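Projektbericht: Wohin mit den ganzen Flaschen?
Modul Produkt und Alltag, Gruppe 6 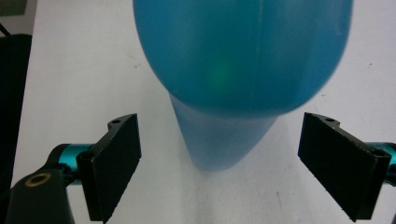

Angefangen hat alles damit, dass bei uns im Arbeitsraum ständig Trinkflaschen herumlagen (meine eigenen leider auch) und ich wissen wollte, warum man manche gern in die Hand nimmt und andere jahrelang im Schrank verstauben. Also habe ich im Juli 37 Leute aus dem Wohnheim befragt und mir nebenbei jede Menge Plastikflaschen ausgeliehen. Mein heimlicher Liebling war blau und durchscheinend, so ein kräftiges Türkis, oben breit und rund, zum anderen Ende hin deutlich schmaler und auch blasser in der Farbe. Am Körper läuft eine feine Naht senkrecht entlang, die sieht man erst, wenn man nah genug rangeht!

Solche Nähte haben mich dann länger beschäftigt als geplant. In der Befragung störten sie nur 2 Personen, alle anderen hatten sie nie bemerkt. Viel wichtiger war den meisten, ob die Flasche leicht zu spülen ist und ob sie ins Seitenfach vom Rucksack passt. Farbe kam erst danach, wobei Blau ziemlich beliebt war.

Für den Entwurf, der bei mir Okow heißt, habe ich die Form deshalb schlanker gezeichnet und die Öffnung größer gemacht. Das erste Modell aus Pappe ist mir ehrlich gesagt zusammengeklappt, das zweite steht jetzt im Regal neben der Tür. Die Fragebögen liegen im Ordner 3137, falls jemand reinschauen will. Offen ist noch der Deckel, da bin ich mit keiner Skizze zufrieden.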